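Notebook, Sunday, started 14:20

Continued from the April pages. The question is still the same: does the small network keep the old categories when we teach it new ones, or does it only look so because our test set is too kind?

Replay buffer is now 2,000 items, chosen at random from all earlier tasks. Last time I used the "most typical" items of each class and I think this was a mistake. The typical ones are all similar to each other, so the network practises the middle of the class and forgets the border. With random choice the curve for task one falls more slowly. It still falls.

Runs are on the Beltitero machine, the Findville one is full until the others finish their sleep-phase simulations. Please do not restart Beltitero, the queue does not survive it.

Settings, so that I find them again:
26 classes, given in 3 blocks
learning rate as in the Preda baseline, no change
test set 3,616 items, none of them in the buffer (I checked this twice, after the accident in the winter)
sleep phase after each block, no labels used

First block: normal. Second block: accuracy on the old classes drops in the first minutes and then comes back a little during the sleep phase. This is the part I like. The same shape was in the Preda runs but much weaker, and I had taken it for noise.

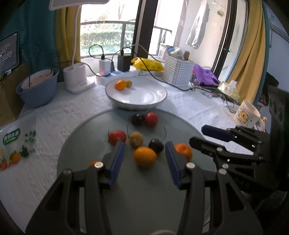 Oranges, a tomato and other fruit on the round tray, gripper open.

Third block is stranger. The network recovers the classes of the first block better than those of the second. I would expect the opposite, the second is more recent. Possible reason: the first block was replayed in two sleep phases, the second only in one. If this is right, then the age of a memory is less important than how many times it was replayed. I must run it with equal number of replays before I say this to anybody from the Steltville group, they will ask at once.

Another thing – the random seed was the same in all the runs of today. I noticed it only at 17:00. So all the numbers above are in fact from one start point and should be read like this. I leave them in the notebook but not in the shared table.

To do:
repeat block three with equal replays, new seeds
save the weights before and after each sleep phase, not only after
ask for more disk on Beltitero
plot old and new classes on the same axis, the separate plots confused me again

Second batch started 18:45, the log is in the usual folder.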